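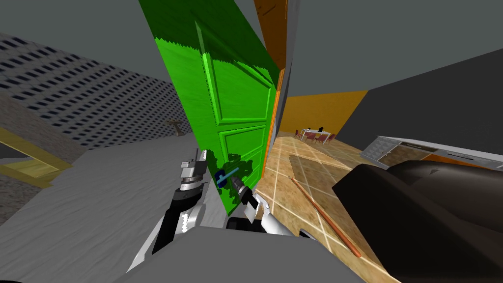

Inicio | Actualidad | Ciencia | Empresas | Agenda | Boletín

Robótica y automatización / Investigación

Abrir puertas en simulación: un método de Brakbridge reduce los intentos fallidos

12/29/19

Abrir una puerta sigue siendo de lo más ingrato en robótica doméstica. Hay que encontrar la manilla, cerrar los dedos, bajar la palanca y luego mover el cuerpo entero sin soltar. El laboratorio de Brakbridge publica ahora un método de entrenamiento, de nombre Stavora, que aprende esa secuencia por completo en simulación. Nada de horas de robot real en la primera fase.

La idea, resumida. En lugar de premiar solo la puerta abierta, el sistema divide la maniobra en dos tramos – agarre y giro por un lado, barrido de la hoja por otro – y entrena una política distinta para cada uno. Una tercera red, bastante pequeña, decide cuándo pasar de una a otra. El fallo típico de los trabajos anteriores estaba justo ahí, en el cambio: la pinza soltaba la palanca antes de tiempo y la hoja volvía a su sitio.

El simulador se llama Dostovari y genera viviendas completas, con muebles, suelos y colores que cambian en cada partida. Puertas verdes, paredes naranjas, lo que toque. Las combinaciones chillonas son buscadas: el equipo quiere que la red no se apoye en el color para localizar la manilla. También varían la altura de la palanca, la fuerza del muelle y el rozamiento de las bisagras. El robot lleva dos brazos, aunque en esta versión el agarre lo hace solo uno; el otro se mantiene levantado cerca de la hoja, listo para empujar.

Los números. Para entrenar se usaron 969 viviendas generadas y para la prueba otras 238, ninguna vista antes por el sistema. En esas 238 la tasa de éxito llegó al 90 por ciento, contando como éxito que el robot abra lo suficiente para pasar con la base. No se da cifra para puertas que se abren tirando hacia el robot, que quedan fuera del estudio. Tampoco hay pomos redondos, solo palanca.

Qué falla todavía. Según el informe, casi todos los errores restantes son de agarre: los dedos cierran demasiado cerca del eje y no hay par suficiente para bajar la palanca. Los objetos tirados por el suelo también dan problemas, la base se para y el brazo se queda estirado. Los autores hablan de añadir sensores de fuerza en la muñeca, que de momento no se simulan bien.

El salto a un robot físico está por hacer. Brakbridge ha firmado con la empresa Forsberg para montar una prueba con 2 puertas reales en su nave, una ligera y otra con muelle de cierre. Las primeras pruebas estaban previstas para octubre y se retrasaron por un cambio en las pinzas; no hay fecha nueva.

El código de Stavora se puede descargar ya desde la página del laboratorio, con las politicas entrenadas incluidas. Dostovari va aparte, con licencia solo para uso académico. Pide bastante memoria gráfica y la documentación, por ahora, está solo en inglés – la versión en español la prometen para mas adelante. Las consultas técnicas se atienden por el formulario de la misma página.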